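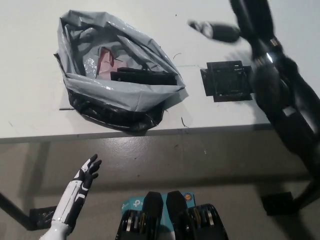

Attachment 1: open plastic bag on the white table

Subject: Re: [lema-neighbors] Bags and the new collection rules

Dear all,

Thank you, Georges, for your message. I put my answers under your text.

Georges Nseir wrote on 28th October:
> I read the new paper from Grolberg two times and I still don't
> understand it. Do we need to buy the official bags, or can we
> continue with shop bags? And what do we do with bags that have
> two kinds of plastic in them? My building has 4 bins and all of
> them are full before the truck comes.

For the first question: I called the office in Stultlow. Shop bags are accepted until the end of January. After that, only the official bags, which come in packs of 500 for buildings. They don't sell smaller packs, so I propose that we buy one pack together and divide it by building.

For the second question, the lady on the phone was not very sure. She said that gray or silver bags with a black layer go to general waste, and never in the yellow bin. The bag must also be empty. If they find objects inside, they leave the whole bin on the street with a sticker. This happened to us on Amgate in the summer – twice.

About the full bins, I have no good answer. The paper says that 1,723 homes are now on the same route, and there is still only one truck. You can ask for an extra bin, but the request has to be signed by the owner of the building and not by a tenant. I have the form in Arabic and in English. Please write to me directly if you want it, because the list does not accept big files.

One more thing. Who has the key of the bin room at number 2? I gave it to somebody after the last meeting and I don't remember to whom.

Best regards,
Rima Bitar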